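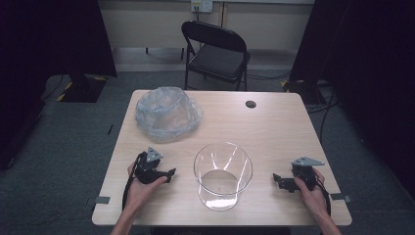

Grippers in hand, vase in the middle, Thursday morning.

So I promised a post about how I look after the table two setup, and then October happened and I never wrote it. Sorry! Ohemaa Lamptey asked me again at lunch, so you can all thank her.

If you're new to this blog, I keep the hand-held grippers running at our shop in Polivdale. We record people doing ordinary table chores with a gripper in each hand, and the recordings go off to Hasesthorpe, where the arms learn from them. I don't do the learning part. I do jaws, cables, plates and tape, and I like it that way.

The plates first, because that's what everybody writes to me about. Each gripper has a gray triangular plate on top, and ours are held on with three little screws. They look fine when they're loose. That's the annoying thing! You pick up the gripper, wiggle it, nothing moves, and then the recording comes back with one hand drifting across the table like it's had a long night. I check the screws with a driver every single morning now, left gripper then right, and I put a paint pen line across each screw head so I can see if it has turned. Kekeli Owusu laughed at the paint pen until the line caught a loose one on his own table.

Then the jaws. I close them on a strip of paper and pull. If it slides out easily I clean the pads with a damp cloth, let them dry and try again. I used to use alcohol wipes and I think they made the pads shiny, though I can't prove it. I swap pads after 900 closes, which is the number Agyeman (our parts supplier) gave me on the phone, and I've had a few go well past that with no trouble. I still swap them. They're cheap and I'm lazy about troubleshooting.

Cables are the part I've gotten wrong the most. They hang down along your forearms while you work, and if you leave too little slack they tug on the wrist right when you're reaching for something. Too much slack and you're dragging a loop over the table edge. What I do is stand at the front, stretch both arms as far as I'll need to go, and only then clip the cable. Do it with your own arms, please. I'm short, and the first week I set everything up for me and then handed it over to Kekeli, who pulled a connector clean out on the second reach. The replacement took 2 weeks to come from Hirkier and I heard about it every day of those 2 weeks.

Oh, and the tape! There are two short bits of gray tape on the table edges, left and right, near the front. Those are my start marks. I bring the grippers level with them before every take, so the takes all begin in more or less the same place. When a strip starts to curl I lay the new one right beside it before I peel the old one off. I did it the other way around once and spent half a morning with a ruler.

The vase is my favorite test object and also the one I dread. Clear glass with a wide rim, and you can see the wood grain straight through it, so it's a good one for finding out if the lights are too harsh. If I'm getting big white streaks all around the rim I'll try moving a light before I blame anything else. The crumpled plastic bag at the back is another one I like having around. It never sits the same way twice, and thin plastic tells you very fast if one jaw is closing crooked.

Last thing is the log. I have a plain notebook, one line per day: screws, pads, cables, tape, initials. I'm coming up on 200 lines in this one and it has saved me more times than the spreadsheet has. Ohemaa wants me to move it all to the spreadsheet. We're in talks.

Next time I want to get into jaw alignment properly, with the feeler gauges, if the new set shows up. And if any of you have found a cable clip that doesn't pinch arm hair, leave me a comment, I'm begging you.

Posted December 5, 2024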